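The Kilholm Chess Society is pleased to confirm that its lending library of boards and sets is open to members again from 24/02/2021. Details follow in this thread. (1/7)

Each loan consists of one wooden board and one full set of pieces, light and dark. Members may borrow for two weeks at a time. Renewals are made in writing to the secretary, Edeltraud Camenzind. (2/7)

The library now holds over 500 items, counting boards, sets, clocks and books. The Camargo bequest, received in December, has been catalogued and may be borrowed on the same terms as the rest of the collection. (3/7)

Members are asked to check the set before leaving the desk -- sixteen pieces a side, pawns included. A missing pawn should be reported on the day. Replacements are ordered from Feltura and can take some time to arrive. (4/7)

Wooden boards should be kept away from heaters and direct sun. Please wipe them with a dry cloth only. On folding boards, the clasp should never be forced, and no pieces should be left on the squares when the board is closed. (5/7)

Brown and cream pieces on wooden boards.
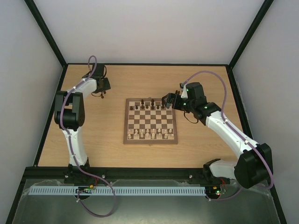
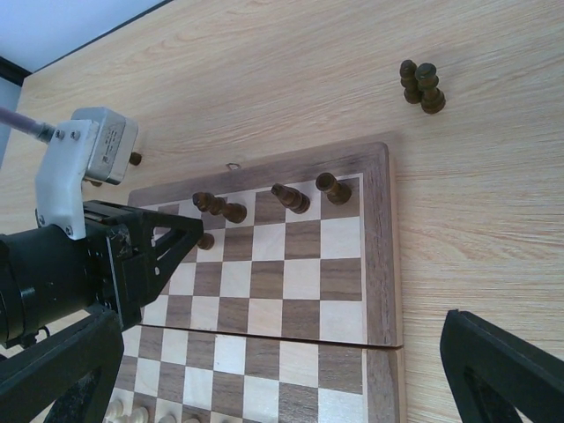
Returns are accepted at the front desk during club hours. Pieces should come back in their bag, with the loan card filled in and signed. Late returns will be followed up by email in the first instance. (6/7)

Enquiries about colour-matched replacement pieces, or about donating a set, may be sent to the secretary. The library catalogue is available on request -- please allow two working days for a reply. (7/7)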